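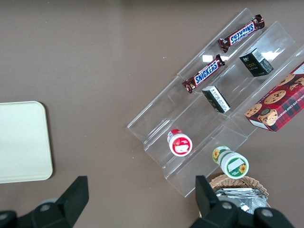

When does an obituary have to reach the office to run in the next morning's paper?
By 2 p.m., with the funeral home's confirmation attached. Notices sent by families directly get held until the home calls back.

Obituaries and Notices Desk, minutes, September

Present: desk (both shifts), one from composing, one from billing, rep for Zamfir Funeral Home. Apologies from Jerisach chapel, short-staffed.

Started 9:10, late, room was locked.

1. Last minutes
Read. One fix: the Celerberg edition closes at 2, not 3. Passed with the fix.

2. Deadline
Long talk on this. Zamfir rep says families often don't settle service times until after lunch and 2 p.m. is hard on them. Composing can't move, pages go when they go. Agreed: death notice can run with "arrangements to be announced" and full obituary the day after, no second charge for the short one. Billing wants that in writing. Desk to write it.
Online version can go up any time up to 8 p.m. Whoever is on late shift posts it.

3. Confirmation calls
Still the rule: no notice runs without a call back from the funeral home or crematory. Two slipped through in August on a busy night. Both turned out genuine, but still. The call goes in the log with time and initials. Not on a sticky note.
If the home is out of state, look up the number ourselves, don't use the one in the email.

4. Survivors lists
Complaints again. Stepchildren left off, former spouses put in, order of names. Desk position unchanged, we print what the family signs. If two sides of a family send different versions, the one who signed with the funeral home is the one we use, and the other side can buy a separate memorial notice. Zamfir rep asked could we warn people of this up front. Good idea. Add a line to the form.
"Preceded in death by" goes before survivors, as now. Somebody has been switching it. Please stop.
Maiden names: in parentheses only if family asks. Was not settled last time, settled now.

5. Length and price
Billing reports 286 paid notices since last meeting. Longest was 3508 words, which ran over two pages and had to be cut up by hand. Family was happy with it, composing was not. Proposal to cap print at one column and send the rest to the web page. No vote, people want to see what a column really holds with a photo in. Composing to mock one up.
Veterans' flag emblem stays free. Question about other emblems (lodge, union, fire dept.) Same price as before, no change.

6. Photos
Too many coming in as screenshots of phones. Ask for the original. Group pictures: desk will crop, but family has to say in writing which person. Return printed photos by mail inside a week, there is a pile in the drawer going back to spring. Late shift to clear the drawer.

7. Corrections
Wrong age, wrong middle name, wrong church are the usual ones. If our error, rerun whole notice free, next edition. If the family's error, rerun at half. Wrong service time is different, phone the family and the home right away and fix the web version before anything else.
Proof goes out by email now, family has an hour to reply. Jerisach sent a note asking for two hours. Can't do it on the day of print. Fine for anything booked ahead.

8. Gindotance
The new submission system. Training was short. Problems so far: drops accents from names, puts the dates of birth in the wrong format, won't save a draft if the service field is blank. Accents is the serious one, we had to retype several by hand. Desk to send list to vendor. Until fixed, check every name against the funeral home's sheet befor it goes to the page.
Billing says card payments are coming through OK.
Old email inbox stays open thru the end of the year, someone has to look at it mornings and again after lunch.

9. Anniversary and memorial verses
Verse sheet is out of date and has one printed twice. New sheet wanted. Families may bring their own, but not song lyrics unless short. Desk to ask how short.

10. Other business
Pet notices: asked for again. Not on the obituary page. Classifieds can take them.
Phone greeting on the desk line still says the old hours. Change it.
Zamfir rep asked for rate cards, given a stack.

To do
Desk: short notice rule in writing, line on form, list to Gindotance, verse sheet, phone greeting.
Composing: column mock-up with photo.
Billing: half-rate rerun code, there isnt one yet.
Late shift: photo drawer.

Closed 10:25. Next meeting same room, get the key first.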